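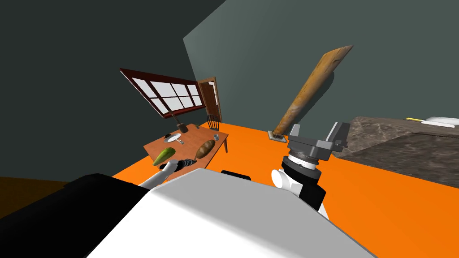

Griltetti kitchen demonstrations: progress report to the Prestel fund
April 30, 2018
Prepared by Ashley Naylor

We have had a very good stretch, and I am glad to be writing this one! When I last reported in November we had a remote control setup that worked on some days and a single operator who could stand to use it. We now have 3,881 saved demonstrations in the simulated kitchen, 16 trained operators, and a first set of policies learned from the data.

Collecting demonstrations

All of the work this period was done in simulation, with the two-armed robot driven by a person holding a pair of hand controllers. Each controller moves one arm and the trigger closes the gripper. The dining table is still our main work area. Operators pick up food and tableware there and move things from one spot to another, and the vegetable tasks have become the favorite for training new people (a gourd is a forgiving thing to grab, a utensil lying on a tabletop is not).

A session lasts 70 minutes including breaks. We tried longer ones and the demonstrations got sloppy toward the end, with a lot of small corrections that the robot then faithfully learned to copy. Phyllis Oakley rewrote the operator guide with this in mind. Her biggest change was to have people rest one arm in a comfortable raised position while the other does the reaching, and the recordings are much cleaner for it.

View from the robot

Operators see the room from the robot's own body, so the view tips when the body does. Several people found this hard in their first session. Most were fine by the second, but two asked to stop and we moved them over to labeling, where they are doing great work. We have added a practice round with no recording, and new operators can repeat it as often as they like.

Learning results

The policies trained on single-arm pick-up tasks are promising. They reach for the right object reliably and fail mainly in the last bit of the motion, when the fingers come in at a poor angle. Two-arm tasks are well behind. We don't have enough good examples of one hand passing to the other, and the ones we have vary a lot from person to person.

Changes to the plan

We dropped the Flakari controllers after repeated tracking trouble and went back to the older pair. Moving to the Sosa physics package took longer than planned but grasps slip far less than they did, and I would make the same choice again.

Next period

We plan to record 6 new two-arm tasks and start using the countertop as a second work area. No change to the budget is requested. Phyllis would be delighted to put any of you in the operator's seat for an hour, and so would I.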